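Nororard brings robotic portioning to its Gekstead packing rooms

Nororard, the confectionery packer, has begun using robotic arms for hand-portioning work at its Gekstead site. The change affects 51 members of staff on the small orders line, where wrapped sweets are divided into individual servings for hotels, conference venues and catering firms. It follows a trial which opened in March under the project name Brustero.

Small orders have until now been portioned entirely by hand. The work requires staff to stand at a table and move sweets from a large dish into smaller containers for most of a shift. In a survey carried out by the company's occupational health service, staff on the line reported sore wrists and shoulders more often than those in any other part of the site.
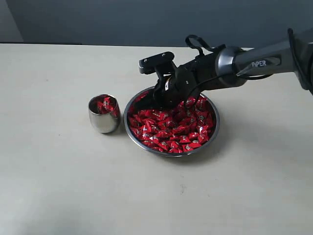 How the work is organised

Under the new arrangement, each arm works at a plain table with a bowl of sweets and a serving cup. Staff prepare the table, select the programme for the order and check the cups before they go forward to sealing. One person may oversee up to three tables at a time. Orders containing unwrapped or fragile goods will continue to be portioned by hand, as will any order received after 3 p.m. for collection the same day.

The company began with individually wrapped sweets on the advice of Eynon, the engineering firm that installed the equipment. Wrapped pieces lie at every angle when heaped together, and their surfaces reflect the light, both of which make it harder for a machine to pick out a single sweet. Eynon's engineers spent much of the trial adjusting the lighting over the tables and the depth to which the gripper is lowered.
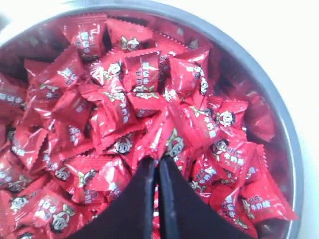 The two-fingered gripper among red-wrapped milk candies.

During the final month of the trial, the tables completed 2694 cups. Of these, 149 were returned to staff for correction, in most cases owing to a missing or surplus sweet. The company has set a target of 900 cups a day across all tables by September and has stated that it will not raise this figure before a further review.

Effect on staff

No posts have been removed as a result of the project. Employees on the line have been offered training as table operators, and those who complete it move up one pay grade. The course lasts four days and covers safe stopping, the changing of gripper fingers and the recording of faults. A shorter introduction is available to temporary staff.

Shift patterns have also been revised. Operators now alternate between the tables, sealing and dispatch, with no period at any one station longer than two hours. Seating has been provided for checking work, which was formerly done standing.

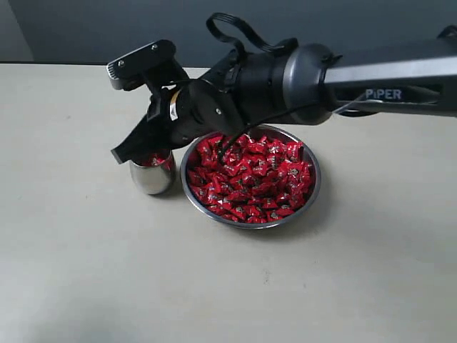

Employee representatives at Gekstead have given the arrangement their support, subject to certain conditions. They have asked that the number of tables assigned to one operator should not be increased without consultation, and that individual correction rates should not be used in appraisals. Management has accepted the first request. Discussions on the second are continuing, and a written agreement is expected before the autumn.

Representatives also raised the matter of conversation on the line. Several long-serving employees told the review that portioning had been a sociable job, carried out in groups of six or more, and that overseeing separate tables could be isolating. In response, the tables have been moved from single rows into facing pairs, and the mid-morning break is once again taken by the whole line together.

Nororard will publish the findings of its review to staff at the end of the summer. Its second site, which handles boxed assortments, is not included in the present phase, and no decision has been taken on extending Brustero beyond Gekstead. Employees who wish to apply for the next operator course should speak to their shift manager.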